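Forums > Kitchen & Home > Countertops & Surfaces > Sealing marble, yes or no?

Search this forum
Advanced search

Sealing marble, yes or no? 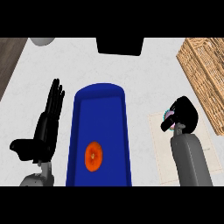 BraydenFraser
10 Dec 2024
We are redoing the kitchen in the Ristutville house and my wife wants marble. The yard quoted us $700 extra to seal it on site before the install. I have read that sealing does nothing for lemon juice and vinegar, and those are what I worry about most. We cook every night. Did you pay for it, do it yourself, or skip it?

kvashisht
Do it yourself. I have had marble for 11 years. A bottle of sealer and some old T-shirts took me an evening. You are right that it won't stop etching. Acid eats the polish, sealer or no sealer. What it does is slow down oil and coffee so you have time to wipe.

Harish_R
I'd skip it. Ours was never sealed and the only bad mark is a rust ring from a can of shaving cream in the bathroom. Ask for a honed finish and the etch marks mostly disappear into it. Polished marble shows everything.

kvashisht
Harish, a bathroom is not a kitchen. Nobody is frying onions next to your sink.

Harish_R
The kitchen is the same stone from the same slab. I should have said so. We fry plenty of onions.

tarun_ag
Put a few drops of water on your sample and leave it 15 minutes. If the stone goes dark under the water it is soaking in and you should seal. If not, you can wait. Some slabs come from the supplier already treated, so ask before you pay twice. Panicker did ours at the yard and it was on the invoice in small print.

BraydenFraser
Tried it on the sample – dark spot under every drop, gone by the next morning. I called the yard and they said nothing has been put on it. How often do you reseal?

kvashisht
Once a year, in January, when the house is quiet. Do the water test first. Last year it didn't need it.

Devendra Joshi
Fabricator here, retired. $700 is too much for an average kitchen. For that money you should be getting two coats and the edges, including around the sink cutout. The cutout is where I saw the most staining and most people forget it. If they won't put the edges in writing, do the top yourself after the install. Wipe off all the extra before it dries or you will get a haze that is hard to remove.

tarun_ag
We got a quote for $330 with edges, but that was a smaller kitchen than most. Does it matter which sealer? The store here has Jellico and Tirari and the price is very different.

Devendra Joshi
Read the label. You want a penetrating sealer that says it is for marble. Stay away from anything that leaves a shiny coat – it scratches and then you have to strip it.

Harish_R
Still think it's money spent to feel better, but the part about the cutout is fair. Ours is darker there.

BraydenFraser
Asked for the edges in writing and they came back at $659. Going to do it myself after the install. Honed finish too, if I can talk my wife into it.

Contact us | Copyright Countertops & Surfaces Forum | Back to top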